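클로르누베티(Clornuvetti) 사무공간 정비 건, 중간 진행 보고
받는 분: Willy Claeys 담당님
작성: Zirkstead 운영팀

급하게 정리해서 보냅니다. 양식은 다음번에 맞추겠슴니다.

칸막이 철거 끝. 개방형으로 쓰기로 한 것 그대로 진행했고, 공용 테이블 구역부터 먼저 손댔습니다. 집행액은 이번 달까지 2948유로, 승인 한도 3000유로 안입니다. 남은 돈은 소모품으로 쓸 예정. 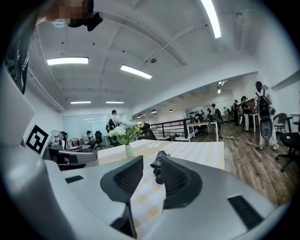
클로르누베티 2층, 10월

공용 테이블에는 연노랑 체크무늬가 들어간 흰 식탁보를 깔았습니다. 왼쪽 끝에 연두색 작은 유리 꽃병, 흰 꽃. 꽃은 Phùng에서 받는데 배달이 오전 늦게라 시간 조정 요청해 둔 상태. 의자는 쓰던 회색 사무용 의자 그대로 갑니다. 새로 안 삽니다.

천장 쪽은 형광등 유지. LED 교체 견적은 Casico에서 받았는데 이번 예산으로는 무리여서 다음 분기로 넘김. 연기 감지기 점검표는 건물 관리실에 요청했고 아직 회신 없음.

늦어지는 것: 안쪽 벽 콘센트 증설 4개소. 전기 업체 일정이 밀렸습니다. 날짜 잡히는대로 바로 알려드릴게요.

식탁보 세탁을 외부에 맡길지도 정해야 합니다. 한 번에 100유로라 저희는 직접 빠는 쪽이 낫다고 봅니다. 의견 주세요.

영수증 사본은 따로 보냅니다.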